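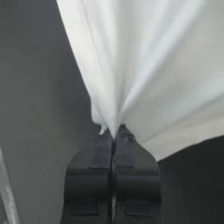 Folding hands wanted, Fukus Laundry, Urel Road

We need 2 people for the folding room, early shift, from October. You will work beside the Moroz, a two-armed machine that picks white tops up by the shoulders and folds them. It has never asked for a biscuit.

The job used to be folding. Now it is mostly feeding, straightening, checking and being patient. Collars, buttons and anything with a hood still come to you.
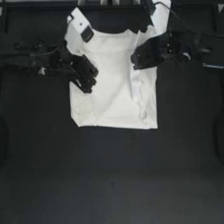 Roughly 4000 pieces go through in a week, and you'll be expected to stop the line when a stack looks wrong — the red button is yours, and no manager will sigh at you for using it. Starts at 6, finishes when the last cage goes out. Training is three paid shifts. Experience with Gretodine presses helps, experience with teenagers helps more.

No hours were cut when the Moroz came in. The backs are better and the conversation is worse. We asked the present shift for a line to put in this advert. 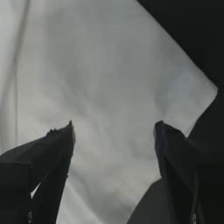
One of them wrote that she folds less and watches more, goes home with her wrists intact, and would like it known that the radio is still too quiet.

Apply at the front counter.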